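Matching What Is Already on the Wall

Iona Laing keeps her reference panels in flat steel drawers, sorted by binder type and then by age. The oldest were brushed out before she joined Strachan, and the handwriting on the back belongs to her predecessor. She pulls one from the middle of a stack, a matte off-white, and lays it next to a fresh panel made to the same formula. The older one is yellower, and slightly shinier along the side where people pick it up.

"Same recipe on paper," she says. "If a customer sends me the code from the old can, the fresh one is what they'll get. Then they put it on the wall as a touch-up and call me."

Laing runs the color and finish bench at Strachan, which mixes interior paints for building managers, contractors and a few hardware stores. She has been there 23 years. Most of the work that reaches her concerns repairs to existing surfaces, and most of those repairs are to walls with a flat or matte finish.

Color is the smaller problem

A spectrophotometer will read a clean chip and return a formula in seconds. Laing regards that part of the job as settled. The instrument reports the difference between two samples as a single number, and a low number means most people will not separate them side by side under the lamp used for the test.

The lamp is where she starts to qualify things. Two paints can agree in daylight and disagree under a warm LED if they were built from different pigments. Grays are the usual offenders, in her experience, particularly grays that lean blue or green. One manufacturer may reach a given gray with black and a blue, another with black, a violet and a little yellow oxide. Her practice is to check under three sources and to refuse to sign off on a match that only holds under two.

"People want to know which light is the right one," she says. "I ask what's in their ceiling."

Sheen gives her more trouble. Gloss meters read at fixed angles, and a flat paint that reads low at 60 degrees can still flash at 85, the angle a person sees when looking down the length of a corridor. A touch-up made with a perfect color and a sheen two points too high will show as a patch from the doorway and vanish when the viewer stands in front of it. Laing takes both readings and writes both on the label.

What a scuff is made of

Building managers tend to use one word for every kind of mark. Laing uses several, and sorts them before recommending anything.

The first kind is material left on top of the paint: rubber, shoe polish, plastic from a chair back, metal from a cart. These usually look dark and have soft edges. The coating underneath may be intact. The second is burnish, where the surface has been polished by contact and reflects more light than the area next to it, with nothing added and nothing removed. The third is a true abrasion, in which some of the film is gone.

"You can clean the first, sometimes," she says. "You can't clean the second. Cleaning is how you get more of it."

Flat paints are prone to burnish by construction. They carry a large amount of pigment and extender relative to resin, and the particles near the surface scatter light. Rub them and the top levels off. A washable matte uses harder extenders and more resin to delay this, at some cost in hiding power and in how forgiving the paint is under a roller.

Her standard advice for transferred marks is a damp white melamine sponge with the water squeezed out, used with light pressure over an area larger than the mark, and stopped early. She dislikes colored cloths and anything sold as a degreaser. A test spot goes behind a door or below desk height.

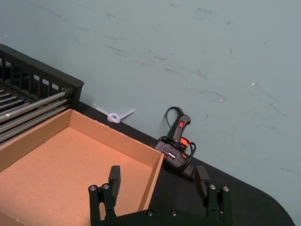 The case for repainting corner to corner

Ross Farquharson manages maintenance for a group of office and workshop buildings and has bought from Strachan for most of his career. He joined the conversation at the bench halfway through, carrying a can of Clakurari, the firm's washable matte, with a rusted lid.

His view is that spot repair on flat walls costs more than it saves. A painter is sent out with a brush, the patch dries, the tenant complains, the painter goes back with a roller, and the patch grows. He now instructs his crews to paint to the nearest natural break, meaning an inside corner, a door frame or a change of plane. On a long wall with no break he will accept a repair at the height of a chair rail if the tenant agrees to it in writing.

"I have a wall in one building that's been touched up with 3 different batches," he says. "You can read the dates off it."

Laing agrees with the policy and disagrees with how he stores his leftovers. Latex paint that has frozen and thawed may stir back to something that looks normal and dries with a changed sheen. The can he brought had spent December in an unheated garage. She opened it, stirred it, drew it down on a card and set it aside to dry, and told him not to use it in the meantime.

Applicators and the texture of a patch

A wall that was rolled has stipple. A repair made with a brush does not. Under side light from a window the difference is visible even where color and sheen agree, and Laing receives a number of samples blamed on tinting that turn out to have been applied with the wrong tool.

For small repairs she suggests a short-nap roller of the same type as the original, loaded lightly, with the edges rolled out nearly dry. Filler needs primer over it first. Bare filler draws water and resin out of the topcoat and leaves a dull spot, an effect painters call flashing and often try to fix with another coat of the same paint.

Primer is where she finds the most resistance. Ewan Hepburn, who tints the store orders at the next bench, keeps small cans of it by the counter and reports that they rarely sell alongside touch-up quarts.

What to write down

Asked what she would change about the trade, Laing names labeling. She would like every can left on a site to carry the room, the wall, the product name, the batch number, the applicator and the date of use. Strachan prints a blank label for this purpose and ships it inside the lid wrap. The ones that come back are mostly empty, or say "hall."

Where no record exists she asks for a chip cut from the wall itself, a square a little larger than a postage stamp, scored through to the drywall paper and peeled off whole. It should come from a clean area out of direct sun. A photograph is of no use to her for color, and she sends those back with a request for the chip and a padded envelope.

Farquharson's test card was dry by then. She put it under the meter, took the 85-degree reading, and wrote the figure on the lid of his can next to the word "discard."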